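Chapter 7
Inventory: Paying for Things to Sit Still

In January the owner of a small housewares shop in Lovdale walked into her back room and found 836 plastic food containers. She had sold 22 the month before. At that rate she had more than three years of containers, and she had borrowed money to buy them. Her supplier, Hadetti, had offered a very good discount.

Most stories about inventory begin with a very good discount.

Inventory is whatever a business has bought or made and has not yet sold. Accountants list it as an asset, next to cash, and this has given a great many people the wrong idea. Cash can be spent on rent. A landlord who is offered four cartons of containers will usually ask for something else. 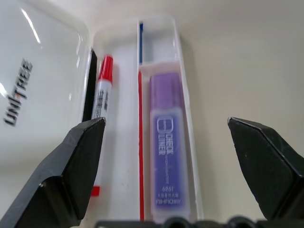 Goods that sit on a shelf go on costing money after the bill is paid. The space has a rent. The loan has interest. Some of the stock gets scratched, some gets lost, and some goes out of fashion while waiting its turn. Added together, these are called carrying costs, and Section 7.2 shows how to work them out. Students tend to find the answer higher than they guessed. So do shop owners, who find it out later and at their own expense.

Running out is no better. A customer who wants a lid today and can't get one goes across the street to Melis, and may decide she likes it there. The sale lost that way never shows up in the books, so it is easy to pretend it didn't happen -- a pleasure that lasts until the end of the quarter.

The manager's job is to sit somewhere between these two kinds of trouble. Primo Sartori, who ran the Jukotov warehouse for many years, kept two numbers taped above his desk: 118 and 122. The first was the stock level at which he placed a new order. The second was the level at which he began to worry about the first.

We will do a little better than tape. By the end of the chapter you should be able to set a reorder point, choose an order size, and read a discount offer all the way to the bottom before signing it.

7.1 Why Firms Hold Stock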